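**Prulgate** is a two-armed bench kit for sorting small goods, sold by the firm Nolach. It is offered as a complete station – frame, arms, grippers and work surface – and is leased by the month or bought outright. The first units were shipped in August to repair shops and parts dealers.

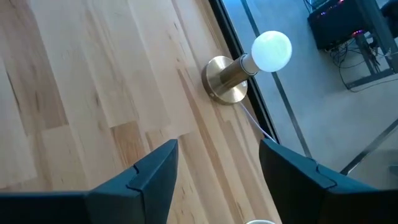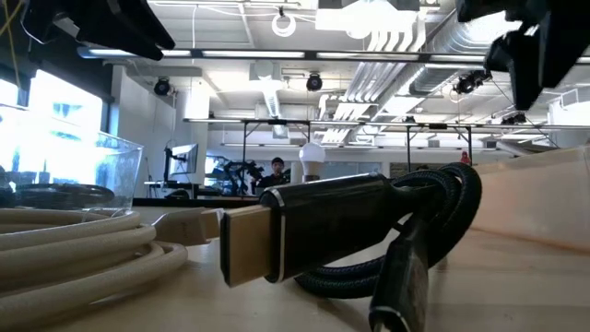
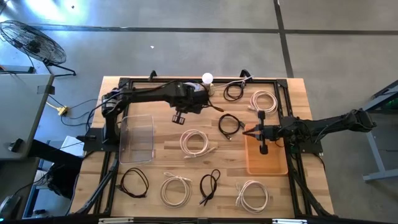
Cable sorting is the task for which the kit is best known. Buyers receive a standard exercise in which mixed cords are divided by color into two bins. The exercise as laid out on the butcher-block table uses black and white or off-white cables, with a clear bin on the left and an orange one on the right, one under each arm. Coiled cords are regarded as a hard case for grippers, as the loops shift when lifted.

A trade review by Botond Vincze, dated Sat 15 September, covered 346 trials of the kit. It praised the setup guide and found the lease terms unclear. Nolach has since revised them.

The kit competes with the Ellier bench station, which has a single arm. Spare finger sets are supplied by Amini in packs of 100. Nolach rates each set for 3,000 grasps and includes 2 sets with every purchase.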